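Ponum – Progress report to Brondus
Work package 2: Teaching by remote control
Reporting period ending August

1. Summary
The work in this period was the collection of demonstrations for the medicine cart tasks. The plan asked for 500 accepted demonstrations. At the end of the period we have 400, so we are behind the plan. The delay comes mostly from the first weeks, when the operators were still learning the controls and we rejected many recordings. We ask for no change to the budget.

2. Work done
Every demonstration is made by an operator who guides the two arms of the robot remotely and sees through the head camera. We began with guiding the arm by hand, as written in the proposal, but the body of the person often blocked the view of the drawer. After discussion with our partner Mutiso we kept hand guiding only for teaching the start positions. Everything else is now done by remote control.

Of the accepted demonstrations, 227 are of the drawer task, in which items are taken out of or put into an open drawer. The others are of opening and closing the drawers. The labelling is done in Pridex, and each recording is checked by a second person before it is accepted.

3. Observations
Bottles are more difficult than boxes. A smooth bottle can turn in the fingers when the operator closes the gripper too fast, and the operator feels nothing of this. We have therefore set a lower closing speed for all bottle tasks. Small flat items on the drawer floor remain a problem – the fingers touch the floor before they reach the item. 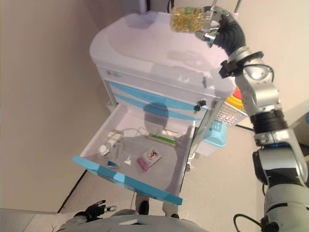

Figure 1. Drawer task: bottle of yellow capsules held in the left gripper, top drawer of the cart open.

The shadow of the arm on the cart also changes a lot with the position of the lamps. We now note the lamp position for each session.

4. Next period
We will complete the missing demonstrations, with priority to the flat items. Softer finger pads are ordered and will be tested first on the blister packs. The operators will also practise every Thursday on the closing movement. A first training run with the accepted data will start when the checking in Pridex is finished, and we will send the results to Brondus with the next report.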